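Handling rules meeting, June – minutes

Present: Ye-ji Kwon (chair), Athanasiadis, the Bratitz bench crew. Apologies from Drareo, again.

Item 2, reset positions. The rule says "return items to start." Kwon asked where start is. Three answers were given, all confident. Agreed: a written start position for each item, lids included.
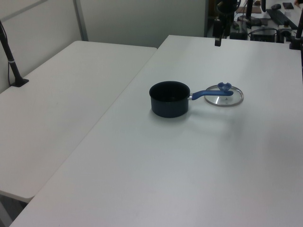
Item 3, hands off while the arm is live. Passed without debate, then debated. Reaching in "just to nudge it" counts as reaching in. Bratitz asked that this be minuted – it is.

Item 4, failed grasps. To be logged as failed, and the word "almost" is retired from the log sheet.

Action: Kwon to redraft the Skurnuler bench rules on two pages, down from four.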